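Water hardness and the small laundry

The technical manager at Nelow has spent most of a working life on one problem, the calcium that comes in with the supply water and leaves in the sheets. Nelow processes hotel and restaurant linen from a single-story building in Skernby. We spoke in the office above the wash floor, with the extractors audible through the boards.

Supply water at Skernby comes from limestone. The plant's own test at the inlet gives 15 grains per gallon, a figure that has barely moved since the laundry opened.

"Anything over ten and you are paying for it somewhere," the manager said. "You pay in detergent first, then in heating elements, then in linen. The linen is the expensive one and it shows up last."

The mechanism is well known in the trade. Calcium and magnesium ions bind with soap and with some of the builders in powdered detergent, and the product settles on the fiber. Cotton treated this way turns gray and stiff. It also absorbs less, which hotel guests notice in towels before they notice it in anything else.

Nelow runs a twin-tank ion exchange softener. One tank is in service while the other regenerates with brine, so the wash floor never draws raw water. The changeover is metered by volume. Earlier equipment worked from a clock, and the manager does not miss it.

"A timer knows what hour it is. It has no idea that you ran a double shift for a wedding. We had hard water going into the last loads of the night and the meter on the wall looked perfectly normal."
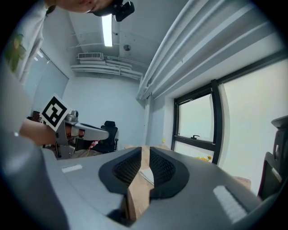
Salt use is the other reason for metering. The softener is set for a moderate brine dose, which gives up part of the resin's capacity on each cycle in return for better salt efficiency. The manager considers the maximum setting poor value for a plant of this size. Salt arrives in 50-pound bags and is stored on pallets, off the concrete.

I asked about resin life. The present charge is 11 years old and still tests within range, though it has been topped up once. Chlorine in the supply is what shortens it – the beads swell, soften and begin to break up – and a carbon filter was fitted upstream after fines appeared in a strainer.

Nelow's second site, at Umilcombe, has soft water and a different set of troubles. Rinsing is slower, and the detergent dose that works at Skernby produces too much suds there.

"People assume soft water is free money. You have to cut the chemical back, and you have to keep an eye on your copper. Same machines, same programs, and we still keep two dosing charts."

Dosing at both sites is done by peristaltic pump. The tubes are calibrated each February against a graduated cylinder of 1000 milliliters. Drift is nearly always downward as the tubing loses its spring, and the manager replaces any tube that has fallen off by more than a few percent.

The titration kit, from Oyelaran, is kept on a shelf beside the softener. A sample is drawn at the start of each shift and the result goes into a bound book. Would an inline sensor be better?

"It would be quicker. I would still want the book."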